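Drerngate Dance Theatre
Programming Group: minutes, April

Present: Touran Moradi (chair), four members of the group, the rehearsal director, the front of house manager. The bookkeeper joined by phone from item 3. Start 6:30 p.m.

1. Minutes of the last meeting
Approved with one correction. The group did not "welcome" the idea of a filmed season. It agreed to hear more about it. The minute taker has been asked to keep to what was said.

2. Spring double bill
The rehearsal director reported that Hiltel, the new one-act piece, now runs 47 minutes. It was commissioned at 30. The choreographer says the closing section needs the time. Two members had watched a run-through and disagreed with her, one of them strongly. The duet in the middle was liked by all who saw it. The long walking section before it was not, and one member asked whether anyone had ever come home from a ballet wishing there had been more walking.

The chair said the group does not edit work and should not start now, but it can say what fits in an evening. With Hiltel at its present length, plus an intermission and the older piece, the curtain comes down after the last bus.

Agreed: the rehearsal director will ask for a cut and report what she gets. No figure will be suggested to the choreographer.

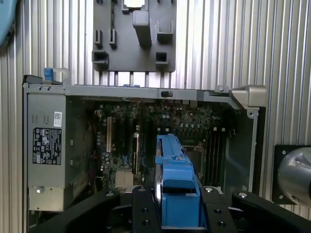

3. Streaming proposal
A paper had been sent around by Ernik, the streaming company, offering to film both casts of the double bill and sell online tickets for two weeks. The paper is long and says very little about money. The bookkeeper pointed out that the "projected audience" on page 2 has no source, and that the same number turns up again later as "expected sales." She asked Ernik about it by email and received a brochure.

Points raised:

The fee is due before filming, whether or not a ticket is sold.

Dancers' contracts do not cover recorded performance. The paper calls this "a formality." The rehearsal director said the dancers may not see it that way, and nor does she.

The sample recording was mostly close-ups of faces. A member who had watched it twice said he still could not tell how the group sections were laid out. Another thought the sound was good.

The front of house manager said that people who live too far away to come have asked for something like this, and that the group should not dismiss it just because the paper is poor. The chair accepted that.

Agreed: no contract this season. The bookkeeper will ask Ernik for real sales from a company of similar size. If none arrive by the next meeting, the item comes off the agenda.

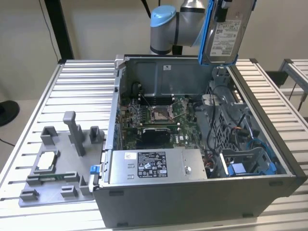 4. Guest company
The Jafarzadeh company has offered two nights in the fall. Touran Moradi saw them last year and thought the dancing first-rate and the program notes unreadable. They travel with 14 people and want a sprung floor, which we have, and a live pianist, which we would have to pay for. Their letter describes the evening as "a conversation with silence." A member asked how much piano a conversation with silence requires. The chair will find out.

There was some doubt about selling two nights. The last visiting company filled over half the house on its first night and a good deal less on its second, and the reviews were kind.

Agreed: offer one night, with a second only if they share the risk. Moradi to write.

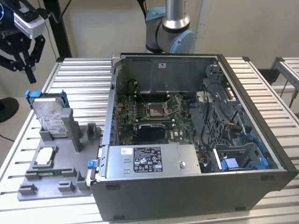 5. Pre-show talks
Attendance is down. The front of house manager thinks the talks start too early. One member thinks they are dull. After discussion it was felt that both could be true. The talk for the double bill will be given by a dancer, without slides, and will stop at twenty minutes. To be looked at again afterward.

6. Any other business
The word "unmissable" is on the draft poster again. The group asked for it to be taken off last time and was told it had been. Front of house manager to speak to the printer before the proof is signed.

A request to move these meetings to mornings was not supported.

Meeting closed 8:20 p.m. Next meeting in May, same room.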